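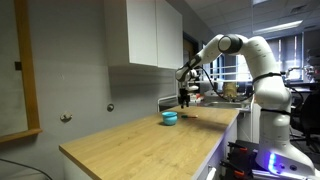 Issue 317, page 30

CALL FOR PARTICIPANTS
The Small Things Study: what lives on your kitchen bench, and where does it think it's going?

The Cliltport Household Study is looking for people who own a kitchen bench and have lost control of it. We are also looking for people who own a kitchen bench and have not lost control of it, though we expect that group to be smaller and a bit smug at morning tea.

The subject is the cup. Every household seems to have one: a small bowl or cup that was bought for dip or olives or an egg, and that now holds a marker, a rubber band, the end of a candle and a key to a house you moved out of in 2005. We want to know how it got the job. Who put the first thing in? Did anyone object? When a marker is lying on the benchtop a hand's width from the cup, who in the house picks it up, and how many people walk past it first?

What you would be doing

There are two parts. The first is a home diary, kept over a fortnight in June. Each evening you write down what is sitting on the bench that has no business there, and what happened to the things on yesterday's list. "Still there" is a perfectly good entry and we expect to read it a lot. You will get a ruled notebook and a pencil. Please try to keep the pencil off the list.

The second part is a tidying session in our study kitchen, one household at a time. It has white cupboards and a pale wood-look bench, and you will be given a small teal cup and a few odds and ends and asked to put the place to rights the way you would at home. Sessions run to about 30 minutes, including the tea.
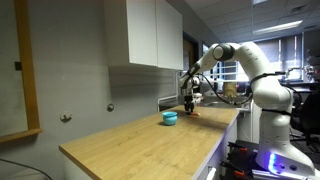 There is no correct way to do it. Some people will drop everything into the cup and call it done. Others will line things up beside the cup, by length, and then want to discuss it. In a trial run one of our own staff moved the cup to the other end of the bench, said "better", and left. All of this is useful to us and none of it will be marked.

Afterwards Océane Dhillon will sit down with you for a chat about your choices. She is kind about it. Couples are welcome to be interviewed separately, and so far every couple has asked to be.

Who we are after

Anyone aged 18 or over who shares a kitchen with at least one other person. Flatmates, parents of grown children who have come back, grown children who have come back, siblings, in-laws. Renters very much included. You don't need a large kitchen or a nice one. If your bench is also your desk, your ironing board and the spot where the mail goes to age, please put that on the form, as we are short of people who will admit it.

We can't take anyone who works as a professional organiser. We had one apply last time and she rearranged the waiting room.

What you get

A grocery voucher for each adult who finishes the diary, a second one for the session, and your parking covered. You can keep the notebook. The cup stays with us — people have asked.
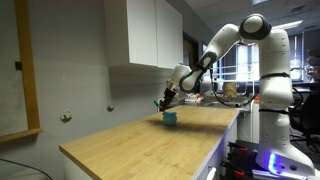

Teal cup, with something slim and green just above it.

The fine print, in ordinary type

Diaries are read by three people: Océane, Jae-in Ryu and Kanako Yagi. Names come off before anything is written up, and so do the names of anyone you complain about. You may pull out whenever you like, including halfway through the tea. Tidying sessions are held on weekday afternoons and on Saturday mornings, and the study kitchen is on the ground floor with level access from the car park. Children can come along. If yours are old enough to have opinions about where markers go, we have a short form for them too.

We don't come to your house. Several people have asked whether they should clean up before we visit, so to repeat, we don't come to your house.

How to put your name down

Ask for a form at the Cliltport front desk, or ring and leave a message for Mi-kyung Yeo with your name, your suburb and the number of people who use your kitchen. She returns calls in the afternoon. It would help to mention, in a sentence or so, what is in your cup right now. Go and look first, as most callers have been wrong about it.

Forms are due back by the end of May. Diaries go out in the first week of June.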